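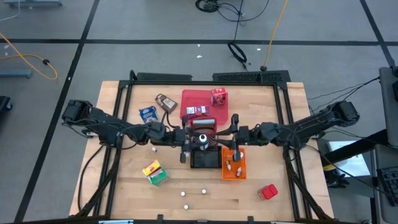

Fig. 1. Trays on a wooden tabletop, with a juice carton standing in the red one.

Week 8: Packaging and the Art of the Serving Size

Notes for the Saturday section. Csizmadia's reading is assumed. If you haven't done it, sit near someone who has.

1. Where we left off

Last week we had the shopper at the shelf, giving each package a glance and moving on. Mariann Csonka's chapter calls this "the short look." Most of what is printed on a box is written for the short look. The rest is written for lawyers, and it is smaller.

2. Front and back

The front of a package makes promises and the back keeps records. Treat them as two documents by two authors who have never had lunch together. When you do the homework, read the back first. It spoils the front, but you are not here to enjoy yourselves.

Things that usually live on the front: the name, the flavor, a picture of fruit looking its best. Things that live on the back: ingredients in order of weight, the serving size, and an address for complaints.

3. The serving size problem

Take the Povness oat cookie, our running case. The label gives 104 calories per serving. A serving is one cookie. The cookies come wrapped in pairs, and I have yet to meet the person who opens a pair, eats one and folds the wrapper shut.

Now compare Kivell's version, where a serving is 2 cookies. The number on the label is larger and the cookie is smaller. In Virgilio Panganiban's classroom survey, 58 students were shown both labels, and most picked Povness as the lighter snack. They were comparing one cookie with two. Several of them were accounting majors.

Work through it by hand before the quiz -- same weight, same unit, then compare. Always write the unit down. I take off points for naked numbers and I do not feel bad about it.

4. Color

Red turns up a lot on snacks and drinks for children. Westerberg says it reads as sweet. Anikó Major says it reads as red, and that people then taste the sugar. Know both positions. I lean toward Major, but the exam is graded blind.

5. For next time

Read Bodnár, chapter on closures and lids (duller than it sounds, but short). Bring one empty package from home, rinsed. Last May someone brought a Fudier yogurt cup that had not been rinsed, and we had to move to the room across the hall.

Homework goes in the tray by my door before 5 p.m.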